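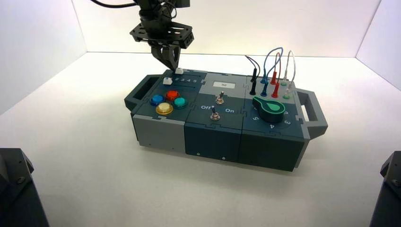

Is it worth building a task board at home for one small robot arm?
For me it was, once I had stopped trying to do it in a single piece. Mine comes apart into modules, and I can rework one without touching the others.

My first board was one flat slab with everything screwed to it. When a switch died I had to take half of it off the bench and turn it over with the leads still hanging out. After the second time I gave up and drew a new one with puzzle edges.

I print at the Skarcombe workshop, where a monthly membership gets you the big printer overnight. Orathai Sombatkul set up the queue there and she was patient with me, as I had three failed edges in a row. The joints were too tight. I opened up the gap in the drawing, sanded the first pair, and the rest went together by hand. The two colors come from using up whatever filament I had left.

The handles at the ends were Špela Dervishi's idea. I carry the board between my garage and the workshop and used to grab it by whatever stuck up, which is bad for banana plugs. I drew the handles as plain open loops.

The order I built things in, for anyone planning their own:

Buttons first. They are ordinary arcade buttons and they snap in. The wiring took an evening.

Toggle switches next. I labeled them Off and On after flipping the wrong way too many times while testing the code.

Then the sliders. These gave me the most trouble. The knobs are small and white, and lining up two fingers over one takes better calibration than I had. I spent 19 days on this part, most of it on the camera offset and very little on the slider itself.

The rotary knob was easy to mount. Turning it is another matter, because the wrist has to be centered over the shaft or the fingers walk off the cap. I printed the pointer cap in green.

Patch cables last. I have the arm pulling plugs but not putting them back in. Sunee Ratanaporn thinks I should add a chamfer to the sockets. I would like to try a slower approach first and leave the hardware alone.

The whole thing has cost me $244 so far, not counting the arm or the filament I already owned. The buttons were cheaper than I expected and the banana sockets were not.

My log has 2801 attempts in it as of 2020-07-16. Most of those are button presses, which run without me. For sliders I still stand there with a hand near the stop.

I want the plug work going by August. If it isn't, I will print the socket module again with Sunee's chamfer and swap it in. The drawings need cleaning up before I share them, mainly the screw holes along the lower edge of the side panels, which I moved by hand on the printed parts and never fixed in the file.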